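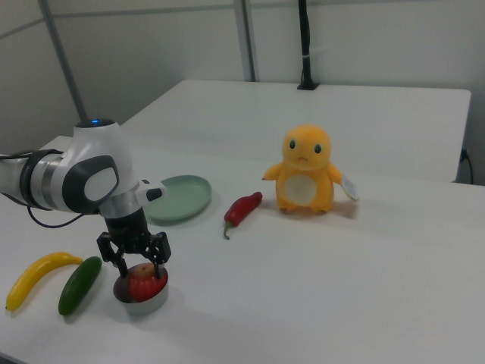 La cellule de préhension de l'atelier Junell traite des articles non calibrés, c'est-à-dire tout ce que les trieuses à gabarit de la ligne principale rejettent. Elle a été installée dans le local d'essais, à côté du conditionnement, et sert à la fois à la mise au point des prises et à la formation des opérateurs. Les essais de saisie se font sur table blanche, avec des objets de forme et de rigidité différentes : fruits et légumes factices, vaisselle légère, peluche. La pomme rouge dans sa coupelle métallique est un cas pénible, les deux doigts de la pince devant descendre de part et d'autre du fruit sans prendre appui sur le rebord. La banane et le concombre posent moins de difficultés tant que l'orientation est correctement estimée. L'assiette vert pâle, plate et large, relève d'une autre stratégie de prise.

Recherche dans la galerie Mot-clé OK

Dernière mise à jour : mars

Le programme Drindum concerne le poste de préparation de lots mixtes. Avant sa mise en place, ce poste occupait des préparateurs en station debout, avec un geste de prise et dépose répété sur toute la durée du service. Le bras reprend une partie de ce geste. Le reste du poste a été redéfini, et c'est cette redéfinition qui a demandé le plus de travail.

Cellule de préhension, table d'essais
Pince à deux doigts parallèles, approche par le dessus. La série de référence comporte 500 cycles par objet. Une prise est validée si l'objet est levé, tenu puis déposé sans glissement visible. La coupelle fait l'objet d'une série distincte, avec et sans contenu.

Journal des prises
Le fichier de suivi compte 1444 lignes à ce jour. Chaque ligne indique l'objet, l'orientation de départ, l'ouverture de pince et le motif d'arrêt éventuel. Les motifs étaient d'abord saisis en texte libre ; ils ont été ramenés à une liste fermée, faute de quoi les équipes du matin et de l'après-midi ne décrivaient pas le même défaut avec les mêmes mots. « Glissé » et « mal pris » désignaient selon les personnes le même incident ou deux incidents différents.

Poste de préparation de lots
Le préparateur ne saisit plus les articles un par un. Il dispose les bacs, contrôle la présentation, traite les refus et relance. La charge physique au poignet a baissé. L'attention demandée est en revanche plus soutenue, et les pauses ont été recalées en conséquence : rotation toutes les 20 minutes entre la surveillance de cellule et la mise en bac.

Traitement des refus
Un article refusé trois fois de suite part en reprise manuelle. La règle vient de l'atelier et non de l'intégrateur Rostico, qui proposait une relance sans limite. Elle a été maintenue. Les relances successives immobilisaient la cellule et retardaient la palettisation en aval.

Formation
Le module dure 26 heures, dont plus de la moitié à la table d'essais. Il couvre la mise en sécurité, la reprise après arrêt, le réglage de l'ouverture de pince et la lecture du journal. Faustino Palacios, ancien préparateur, assure désormais la partie pratique. Son poste a été reclassé, ce qui n'est pas encore le cas de ceux de ses collègues qui exercent les mêmes tâches — le point reste ouvert.

Réglages par les opérateurs
Les préparateurs formés modifient eux-mêmes l'ouverture de pince et la hauteur d'approche, dans des bornes fixées. La trajectoire et la vitesse restent verrouillées. Une demande d'accès à la vitesse a été déposée par l'équipe de l'après-midi ; elle suppose une nouvelle analyse de risques.

Site de Krūmiņa
Une cellule identique y est prévue. Les articles y sont plus petits et plus souvent emballés sous film, donc les valeurs relevées chez Junell ne seront pas reprises telles quelles. Les fiches d'objets seront conservées, avec une colonne supplémentaire pour l'état de l'emballage.

Points non traités
Éclairage du poste en service de nuit. Bruit cumulé lorsque la cellule et la filmeuse tournent ensemble. Libellé de la fiche de poste, version en cours de relecture. Les remarques sont à porter dans le cahier de l'atelier, avec le numéro de ligne du journal lorsqu'il s'agit d'une prise.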